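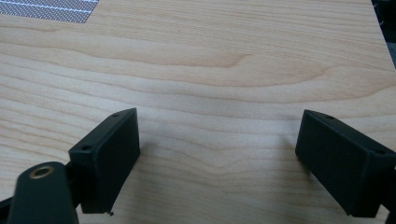
Sketlow hand gripper, fingers open over the table. Black fingers, brass-colored bushing at the pivot.

Sketlow Hand Gripper Kit - Club and Classroom Edition

Hi! If you came to this page from the Tredenell challenge list, you're in the right place. The Sketlow is the handheld gripper I put together for my own after-school robotics club, and it's now the kit I sell to other clubs who want to do the pick-and-place events without buying a whole arm first. You hold it, you squeeze it, the fingers close. There's a mount on top for a small camera so the kids can record what they did and go through it afterward (or train something with it, if your club is that far along).

I run the club and I run this little shop, so you'll be getting my opinions along with the specs. Sorry in advance, I have a lot of them.

What you get

The full kit has all the printed parts in black, the linkage arms, the bushings, the screws, the trigger handle, the return spring and the camera mount. The camera isn't included - most clubs already have a drawer full of them, and I didn't want to push the price up for a part you might not need. You also get 2 spare fingers, already drilled, and one sheet of grip tape to cut up however you like. The assembly guide comes printed on real paper, which I fought for because my students would otherwise be scrolling with gluey hands.

We also pack a small hex key. It will be gone by the end of the first meeting. Buy more hex keys.

Building it

My group takes two meetings to build one, working in pairs. The first meeting is the handle and trigger, and the second is the linkage and the fingers. A confident builder could get the whole thing together in an afternoon, but I like stopping in the middle so everybody gets a turn with the screwdriver and we can talk about why a four-bar linkage keeps the fingers facing each other when they close.

A few things I tell every new pair:

Press the bushings in before you attach anything else. They should go in with your thumb and a firm push against the table. If one won't start, twist it, don't hit it.

Don't crank the finger screws down. These are printed parts and the holes will strip if you lean on them. Snug, then stop.

Check the swing of both arms before you put the spring on. They should move freely under their own weight. If one side drags, back the pivot screw off a quarter turn and try again, and if it still drags, look for a stringy bit of plastic inside the hole. It's nearly always a stringy bit of plastic.

Put the camera on last! I can't count how many times we've had to take it off again to reach a screw.

Using it in the club

We do all our practice on a plain wooden table with a mat off to one corner as the drop zone. You really don't need anything fancier. Pick the object up from the wood, carry it over, put it down on the mat, let go, bring the gripper back. That's one run. We ask each student to log 40 clean runs with an object before they move on to a harder one, and yes, they complain, and yes, they get so much better somewhere in the second half of it.

Objects we like, from easy to awful: foam cubes, wooden blocks, empty spools, erasers, bottle caps, a folded washcloth, a teaspoon. The teaspoon is where the shouting starts. A spoon lying flat gives the fingers very little to grab, so the students have to work out for themselves that they can come in at an angle, or slide it to the table's edge, or take it by the bowl. I never give them the answer to that one and I'd ask you not to either.

I also have them start every recording with the fingers open over bare table, nothing in between, and hold still for a breath. It gives you a clean starting point when you're cutting up the footage later. By the end of last season we had 600 recorded runs on the club drive, and finding the beginning of each one was easy. Labeling them was less easy. One folder is still called "new new spoon FINAL" and I'm scared to open it.

Wipe the table down before you record, too. Crumbs and bits of plastic show up more than you'd think once you're looking at everything close up.

For the Tredenell challenge

The handheld division asks for a two-finger gripper that a student can operate with one hand, no motors, no suction. The Sketlow fits that as it comes out of the box. Finger tape is fine, and so are student-designed fingers as long as they bolt to the standard holes. Please read the current rules for yourself before you head out the door - they get tweaked most years, and the one I read in July may not be the one you get handed at check-in.

Student-designed fingers are honestly my favorite part of this whole kit. The finger file is free to download with your order number, and it's a simple block on purpose, with the screw holes already in the right spots. My students have made scoopy ones, toothed ones, and one set shaped like duck bills that lost every single round and got the biggest cheer of the night. Print with thick walls if your club goes this way. Thin ones flex, and then the tips miss each other.

Which version should you buy?

Sketlow Full Kit: everything listed above. Get this if it's your first one.

Sketlow Parts Pack: printed parts only, for clubs that have their own screws and springs. The bushings are extra with this one, so add them to your cart or you'll be writing to me.

Ernari Finger Set: softer, slightly flexible fingers that fit the Sketlow frame. Lovely on cloth and paper cups, not great on the teaspoon. They wear out sooner than the hard ones, so I'd keep them for practice on delicate stuff.

Lowther Stand: a bench stand that holds the gripper upright between turns. Totally optional, but ours stopped getting set down on its camera mount after we bought one (well, made one), and that was enough for me.

Ages and hands

I recommend it for 9 and up. Younger kids can use it fine with help, but the trigger reach is a bit long for small hands and they end up using both. There's a second hole in the trigger that shortens the reach. Move the pin over, and move it back for your bigger students.

Left-handed? It's the same kit. The handle is symmetrical and the camera mount bolts on either way around.

Questions I get a lot

Can we put it on a robot arm later? Yes, with some work. The handle comes off with four screws and leaves a flat plate. You'll have to add your own servo and your own bracket, and I don't sell either one right now. A couple of clubs have done it as their spring project and sent me video, which made my week.

Do the fingers have to be black? No, but leave them matte if you can. We tried a shiny silver set and the reflections made our recordings a pain to work with.

How many do we need? One for every four students works for us. One holds the gripper, one resets the objects, one runs the recording, one keeps the log, and then they rotate. With one per pair you'll fly through practice, but the log gets sloppy.

My fingers don't meet in the middle. Help! Nine times out of ten the arms are swapped left for right. They look the same until you lay one on top of the other. Swap them, and write L and R on the inside with a paint pen while you're in there.

Do you take school purchase orders? Yes! Send it along with your order and I'll ship once it's confirmed. I pack everything myself in the evenings, so please give me a few days, and a few more in the fall when all the clubs wake up at once.

If something arrives broken or missing, tell me which part (the guide has a picture with every part numbered) and I'll put a new one in the mail. If a student broke it, tell me how. I'll still help, and I'd like to know what to make thicker.

We use cookies to keep your cart from emptying itself. By staying on this site you agree to this. OK / Read more

Contact | Shipping and returns | Finger files | © Sketlow Club Kits. All rights reserved. | Back to top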